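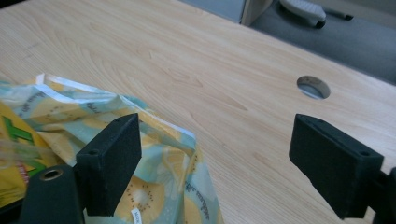
About Drulari

Hi, I'm Viorica Popescu, and I spend my days finding out what robot fingers are good at picking up (and what they drop on my foot). Drulari is me, my business partner Géza Csizmadia and more desk space than we ever manage to keep clear.

We test grippers for people who have to buy them. You send us the stuff you need moved, we try it with hand-held tools first and then on an arm, and you get a plain report with all the video. Hand-held comes first because it's quick! I can swap a pair of fingers in 4 minutes and go again, and Géza doesn't have to reprogram anything.

Packaging is my favorite. Boxes are easy, but thin printed plastic bags that crumple and slide around are a whole different story, and I could talk about them all afternoon. Wide black block fingers, skinny ones, soft ones, hard ones, we've tried a lot of them on bags. Our standard run is 400 picks per finger set, and the longest job so far went to 2840 picks for a snack packer called Pollock. They ended up going with the second-cheapest pair, which made their buyer very happy.

Géza looks after the arms, cameras and controllers. He wrote Lineo, the little program we use to line up two videos and compare them pick by pick. He also runs our Cirnell trials, where we put 36 everyday items through every new gripper that comes in the door.

We don't sell grippers and we don't take a cut from anyone who does. If you've got something awkward to pick up, drop us a note and tell us what it is. Mornings are best if you'd like to call, and ask for me if it's a bag.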